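Why I Quit My Color-Coded Planner and Went Back to a Plain Notebook

So I finally did it. After almost a year of stickers, tabs, washi tape and that special ruler with the little circles cut out of it, I put my big fancy planner in the drawer under the microwave and bought a plain notebook at the drugstore. It has a green cover. It cost me 2 dollars and I love it more than I can say.

If you've been reading this blog for a while you know how deep I was in. I had the Sivance planner, the big one with the elastic strap, and I had the matching pens, and I watched videos of other people filling in THEIR planners while I ate my lunch. My sister-in-law asked me once what all the colors meant and I talked for so long that her coffee got cold. Pink was family, orange was money, light blue was the house, dark blue was also the house but things I needed to call somebody about. There was a gray one too and I'd have to go look it up.

The trouble started in February when we were getting ready to move from Grirnden out to the new place. I was making so many lists that I had a list of the lists (page 50, I can still see it). And one evening I was sitting on the floor with a box of dishes half wrapped and I stopped to find the right pen so I could write down "wrap dishes." My husband just looked at me. I laughed so hard I had to put the bowl down.

Then the pen thing got worse, because the orange one leaked all over my purse, and Clinon, the little stationery shop I used to go to, had stopped carrying them. I could order a refill online but only in packs of 20. Who needs 20 orange refills? I don't have that much going on with money!!

Anyway, the new notebook. I use whatever pen is near the phone. Every morning at 7 or so, before the dog wakes up and starts his business, I write down what has to happen that day. If it doesn't get done I write it again tomorrow, and if I've written it four days in a row and I still haven't done it, I cross it out and pretend it never came up. I've crossed out "clean the oven" twice now. The oven seems fine.

I also put other stuff in there, which I never did in the planner because there wasn't a box for it. What the neighbor said about the fence. The name of a soup I had at Cuadros, that tiny lunch place by the post office (go on a soup day, you'll thank me, and get the bread too). How much the water bill was. A very bad drawing of the couch and where it might go. It's a mess, and I find things in it just fine, mostly by remembering what else was going on when I wrote them down.

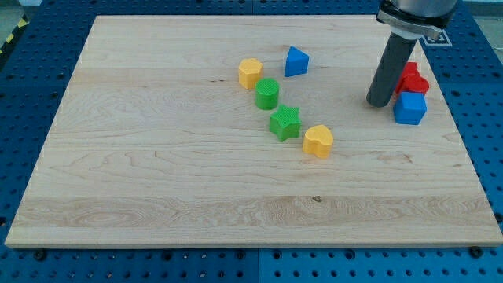
Yellow, my old color for birthdays. I still think of it that way!

What I do miss is the colors themselves, if I'm being fair. There was something really nice about opening up to a week and seeing it all bright and lined up before any of it had happened. My green notebook is blue ink, black ink, and one page in pencil from when I was stuck in the car. It's not pretty. My friend from my old job sent me a picture of her spread for the month, with little umbrellas on all the rainy days, and I felt a real pang, I won't lie.

But I'm saving so much time in the evenings. I used to sit down after supper to "set up" the next day, and by the time I was done it was bedtime and I hadn't talked to anybody. Now I've been reading again. I picked up a big old family saga from the library sale, 891 pages, and I'm more than halfway through and completely mixed up about which cousin is which. I started a family tree for them on the inside back cover of the notebook and had to tape in an extra sheet.

If anybody wants a barely used set of planner stickers (mostly autumn leaves, some coffee cups, a whole sheet that says "laundry day" in cursive), leave me a comment and I'll stick them in the mail. I'm keeping the ruler with the circles, though. My husband has been using it to draw plans for a birdhouse and I don't think I'm getting it back.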